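Section 4 covers the inside of the tower: the battery, the graphics card, the processor and the memory. If you're still wondering how to get the side panel off, go back a section, and come find me here when the lid is on the floor.

I wrote these notes for the Plavel bench, where we get a lot of the same big workstation towers through, all with blue clips and latches and a board that looks terrifying the first time and quite friendly by the third. Your tower may differ in the details. Mine has surprised me more than once, and I've been in and out of it all winter.

## 4.1 Before you put your hands in

Set aside 30 minutes. You'll probably need less, but rushing a processor is how people end up buying a motherboard.

1. Shut the machine down properly, switch it off at the wall and pull the power cord.
2. Hold the power button in for a few seconds to drain whatever is left.
3. Lay the tower on its side with the open side facing up. Do the whole job like this. I tried it once with the tower standing and spent the evening looking for a screw inside the power supply bay.
4. Clip your wrist strap to bare metal on the chassis. Paint doesn't count.
5. Look at the cables for a good long minute before you touch any of them.

> **Note:** Step 5 is the one everyone skips. Take your own photo of the cable runs along the top edge of the board, close enough to see which little connector goes on which header. The wire colors help a lot when you're putting things back, and the black ones all look alike by suppertime.
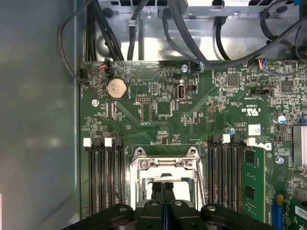

Stavros Đorđević wrote in the margin of my first draft that a photo wasn't enough for him, and that he wraps a bit of masking tape around every plug before it comes off and writes the header name on it in pencil. I've stolen the idea. Pencil is better than pen too, because pen smears on masking tape and then you have eight little flags that all say "F_N".

## 4.2 The coin-cell battery

You only need this part if the machine keeps forgetting the date, or if you've bought it secondhand and have no idea how old the battery is (in which case, just change it, they're cheap).

1. Find the round silver battery on the board. It sits flat in a black holder.
2. Note which way up it is. The side with the writing on it normally faces you.
3. Push the little metal spring away from the edge of the battery with a plastic tool or a fingernail. The battery pops up on its own.
4. Slide the new one in under the lip and press down until it clicks.

**Caution:** No metal screwdrivers here, please. One slip and you've scratched a trace. Keep old and new coin cells well away from small children and pets, and tape over the old one before it goes in the recycling tub.

You'll lose your BIOS settings when the battery comes out. If you've changed anything in there – boot order, drive mode, fan settings – write it down before you shut the machine off in 4.1. I know I'm telling you this three pages late. Read the section through first!

## 4.3 The graphics card

You can leave the card where it is if all you're doing is memory or the processor, and most of the time I do. It makes things a little tight for big hands, though, and if you have big hands you'll be happier with it out.

1. Check whether there's a power lead going to the card. If there is, press the tab on the plug and pull on the plug itself, never on the wires.
2. Open the retention clip at the rear of the case for the slot the card is in. On our towers that's one of the blue ones, in the column along the back.
3. Find the small catch at the far end of the slot and press it. You may have to feel for it under the card.
4. Hold the card by its two ends and lift it evenly. A slight rock from end to end is fine. Side to side is not.
5. Set it down on an antistatic bag.

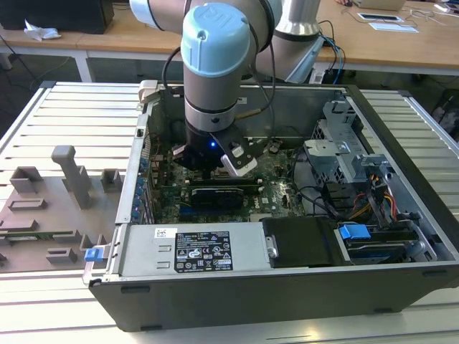 If it won't budge, stop and go back to step 3, since nine times in ten the catch has snapped shut again while you were busy being careful with the other end. I keep a wooden coffee stirrer in the toolbox for exactly this. It reaches down where my thumb won't, and it can't scratch anything that matters.

Going back in is the same thing backwards. Line up the gold edge with the slot, press both ends down together, and listen for the catch. Then close the clip. A card that's seated at one end and floating at the other will sometimes give you a picture anyway, right up until you bump the desk.

## 4.4 The processor

Okay, the one everyone's nervous about. It's only a few minutes of work, and almost none of it needs force.

We've been fitting the Xeon E5-1630 v3 in these. It's a 140-watt part, so it wants a proper cooler and fresh paste, and you shouldn't even think about powering up "just to test" with the cooler off.

**Caution:** Don't touch the contacts in the socket. Don't blow on them, don't wipe them, and don't lean over them with a mug of tea. Bent contacts can sometimes be straightened under a magnifier, but I wouldn't plan on it.

1. Take the cooler off, loosening its screws a couple of turns each in a crisscross pattern. If it feels glued on, twist it gently. Don't yank.
2. Wipe the old paste off the processor and the cooler with a lint-free cloth and some isopropyl alcohol.
3. Release the socket levers. There are two on this kind of socket, and they come up in order – look for the marking on the metal that tells you which one opens first.
4. Lift the metal load plate all the way up so it stays open by itself.
5. Lift the old processor straight up, holding it by the edges.
6. Find the small triangle in one corner of the new processor and match it to the one at the socket.
7. Lower it in, flat and level, and let go. It should drop the last little bit under its own weight. If it doesn't, pick it up and look again.
8. Close the load plate, then the levers, in the reverse order from step 3. They're stiff. You'll hear a creak, and your heart will stop for a second, and it's fine.
9. Put on a small dab of paste, set the cooler down flat and tighten the screws in the same crisscross, a bit at a time.

> **Note:** Read the markings on the metal lid before the cooler goes on, and write them on your job card. Once the paste is down you won't want to go back and check.

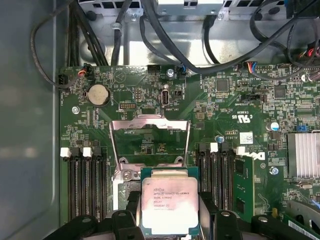

Do I have to take the memory out to change the processor?

The memory can stay where it is. On these boards the slots run on both sides of the socket and leave enough space to lift a processor in and out. I only pull modules if I was going to move them anyway, or if a latch is leaning in and getting in the way of my knuckles.

## 4.5 Memory

There are a lot of slots and it matters which ones you fill. Look for the diagram, which is often on a sticker on the inside of the side panel (the panel you put on the floor, yes). If the sticker's gone, the maker's service manual will have it.

1. Open the latch at the end of each slot you're going to use. Some slots have a latch at both ends and some at only one.
2. Hold the module by its short ends and line up the notch with the bump in the slot. It's off-center, so it'll only go one way.
3. Press down with a thumb at each end until the latches close by themselves. It takes more push than you'd like.
4. Check that the module is level along its whole length.
5. Fill the remaining slots in the order shown on the diagram.

Don't mix registered and unregistered modules. The machine will refuse to start, and depending on its mood it'll tell you with beeps, a blinking light, or nothing whatsoever. Keep a small bag for each type, with a label. Yichen Li and I once lost most of a Wednesday to one wrong module in a matched-looking set, and I'm still a bit sore about it.

## 4.6 Last look and closing up

- Every plug you took off is back on its header. Get your photo out.
- Nothing is lying across a fan.
- The drive carriers are pushed fully home and their blue tabs are closed.
- The power supply is latched and doesn't shift when you nudge it.
- You have the same number of screws you started with. A spare screw is inside the case somewhere, and you want to find it before the electricity does.

Plug in the power, a screen and a keyboard, and start the machine with the side panel still off so you can see that the fans spin. Keep your fingers out. The first start after a memory change can take a lot longer than normal, so make yourself count slowly before you decide it's dead. If you see a complaint about the date, that's just the new battery, and you can set the clock in the BIOS.

When it all comes up, check that the processor name and the full amount of memory are showing. Then shut down, fit the panel, and sign the job card.

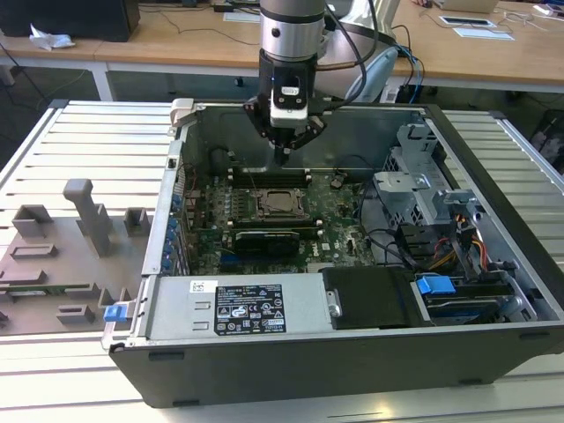

*Lelovach, January*

A few changes since the last printing. The lever order in 4.4 used to be given as "left, then right", which was right for the tower on my bench and wrong for the one on Bohdan Semeniuk's, so now it tells you to read the marking. The cooler screws have their own step. I've also added the bit about the service manual in 4.5, after tower 379 came in from Cikance with no sticker on the panel and a very hopeful arrangement of memory.

Stefaniia Tkachuk has asked for a section on swapping the hard drives, and that'll be Section 5. Until it's done, leave the drive carriers alone except to check that they're closed. Corrections can go in the tray by the paste and the cloths, with the step number written at the top, please.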